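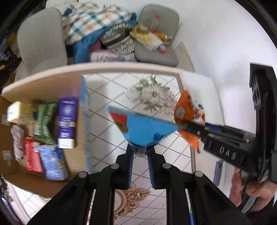
Wednesday, after lunch

Packing day for the mixed grocery boxes, and I finally got the back room to myself long enough to write some of it up. Anežka Pešek left me her list from last time (thank you, Anežka, the arrows were very clear, the handwriting less so) and I followed it until the snacks, where I went my own way a bit.

The tile floor is still the best packing table we have! I put the carton down with the flaps folded right back and did the whole thing from there. My knees have opinions but I can see everything at once, and nothing rolls off the edge the way it does on the bench.

Order I ended up with: cartons and boxed stuff first, against the walls, then the soft packages wherever they fit, then the snack bags last so they ride on top. The yellow box went into the corner and stayed there. The purple and white carton – the one that looks like toothpaste – I like standing up on end, it takes up hardly any room that way. The red package and the light blue and white one sit next to each other happily enough. White cloth down the side wall as filler, crumpled, and I'm not going to fold it, I tried that on an earlier box and it just slides to the bottom and does nothing.

Snack bags are the pain, same as ever. They're mostly air, so the blue one and the orange one want the same spot, and if you push on either of them you get crumbs. What I've been doing is picking them up by a corner or along the crinkled edge and laying them in overlapping a little, like shingles. Much better than standing them up. Anežka puts hers in first with the heavy things around them and I really don't know how she gets away with it.

Weights, while I remember. Small snack bag plus filler 199 g, the same again with the bigger bag 221 g. I did both twice on the kitchen scale and got the same numbers, so good enough for the label sheet.

Supplies: 20 of the Uline cartons left on the shelf, which won't see us through June if the Rivera order is the size they say it is. I'd ask for 25 more and be done with it. Tape is fine. Filler cloth is low, old T-shirts welcome.

Still to do:
– redo the packing list so snacks are at the end
– ask Anežka whether the green package goes upright or flat, her arrow points both ways
– sweep the tiles before the next lot, there's grit in the corner by the door

Stopped at 4:30, the rest can wait till tomorrow.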